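# Tulport Weekly Pill Organizer, Refill Set

The Tulport is a seven-day pill organizer with separate morning and evening compartments. It is sold by Storex on its own or as a refill set with spare lids and a sheet of blank labels. Each day lifts out of the tray as its own strip, so you can take Tuesday with you and leave the rest at home.

The lids open from the front edge with one finger. They close with a click you can feel as well as hear. Customers with stiff hands usually ask for the soft-close lids, which fit the same tray and can be swapped one at a time.

## What you get

- Tray with seven removable strips
- Spare lids (refill set only)
- Sheet of blank write-on labels
- Printed medication list, two copies

Tablets up to 800 mg fit in most compartments, though shape matters more than strength. Long capsules go in better at a slight angle. If you take several large tablets at one time of day, order the deep tray. It is the same width and stands 9 mm taller.
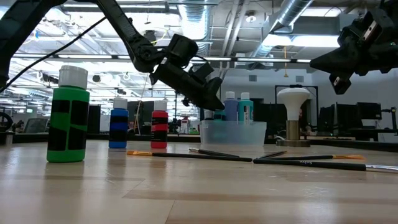 Labels are the part people write to us about most. The blank sheet takes ballpoint or fine marker, and the labels peel off without leaving glue behind if you warm them with your thumb first. Color works well when two people in one house keep their trays on the same shelf. Green, blue and red are easy to tell apart at a glance, as with the three paint bottles on the table, and a colored dot on the lid takes less time to read than a name. Veronika Hegyi on our order desk can add colored dots to any refill set at no charge. Put the colors you want in the order note.

## Care

Wash the strips by hand in warm water with dish soap and let them air dry overnight with the lids open. The tray itself can be wiped down. Do not put any part in the dishwasher — the hinges warp.

Do not store tablets in the organizer if the pharmacy label says to keep them in the original container. Ask your pharmacist when you are not sure. The organizer is not child resistant and should be kept out of reach.

## Ordering

Standard refill sets ship in cartons of 50 for pharmacies and care homes. Single sets go out by mail. The deep tray is made by Trindade and ships separately, so allow a few extra days.

For carton prices or orders over 80 sets, write to Nabila Zaki through the contact form and include your delivery zip code. The older Nuvside lids do not fit this tray.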